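The Long Second Life of the Family Computer

My aunt kept her recipes on a computer that took four minutes to start. She would press the button, fill the kettle, feed the cat and come back with her glasses on just in time to see the desktop appear, and she never once complained about it. When the machine finally went quiet last September she was sadder than I'd expected, and it wasn't only the recipes (we had those printed, thank goodness). It was the thing itself, which had sat under the same window for so long that the carpet had a dent in it.

I thought of her when I spent a morning at the repair evening's new home in Benstead - they still call it the repair evening, though it moved to Saturdays ages ago and no one wants to repaint the sign. Viktória Vörös started it with two folding tables and a box of screwdrivers that had belonged to her father. These days there can be 30 people in the room, most of them carrying something wrapped in a towel.

"They bring us lamps and they tell us about their mothers," Viktória told me, pouring coffee that had plainly been on the warmer since opening. "You have to let them finish the story first. Then you look at the plug."

Old desktops are her favorites, and I can see why. A side comes off, and there's room for your hands, and most of what's in there can be lifted out and put back by a person with a little patience. Her regular partner at the bench, Volker Hamann, grew up in Jever and learned on radios, and he talks to every machine in a low voice, the way you might talk to a nervous horse. He charges nothing, but there's a jar, and the usual donation is a couple of dollars or a jar of pickles. 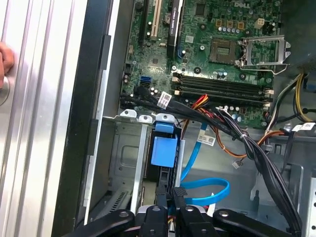
Dust is the great enemy, he says, and after dust comes impatience. People will throw away a perfectly decent computer over a tired battery or a stick of memory that has worked itself a hair out of place. Sosina Demissie came in sure that hers was finished and had already priced a new one. She went home with the old one on the passenger seat, belted in, and 50 dollars still in her purse that she'd set aside for having her files rescued.

Not everything can be saved, of course, and Viktória is gentle about that too. My aunt's machine is in my hall closet for now. I've promised to bring it over next month, towel and all, and she says she'd like to come along and meet Volker.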